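September, after tea

Second day of writing up house rules for the hand-held grippers at Grornow.
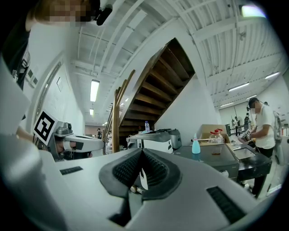 The stairs side of the room, grippers in hand.

Spent the morning on the floor with a clipboard. The draft Cyrill Lanz sent from Matutberg runs to 30 clauses and I doubt anyone will read past the first page. I want it down to 2 pages, one for people and one for gear, and the rest can go in an appendix.

What I have so far for the gear page. Check the foam pads at the start of every shift and swap both if either one is torn. Wipe the marker squares with a dry cloth only. No spray on the grippers at all – spray goes on the cloth, and the cloth goes on the table. Any bottle that has been refilled gets a new label. Drinks stay off the work tables, water included, and I'll have to find a shelf for them.

The people page is harder. Daranee Paisan wants a minimum distance between operators and I agree with her, but we couldn't settle on a number. She said two metres. I said that would cost us a table. We left it at an arm's length plus the gripper, to be looked at again in four weeks. She also asked that faces be blurred before any footage leaves the building, and that went straight in without argument.

Still open: the stairs. Cyrill's draft says nothing about them. I've written that no one carries a gripper up or down without a free hand for the rail, and that nothing gets parked on the bottom step.

Rang Plurkico about their pad replacement schedule. They go by hours of use, we go by looking. Theirs is probably the better standard but we don't log hours yet. Put it down as a should, with a note to make it a must once the log sheet is sorted.

Need to send the draft to Thaler before lunch tomorrow. Sore feet. Leftover soup for dinner.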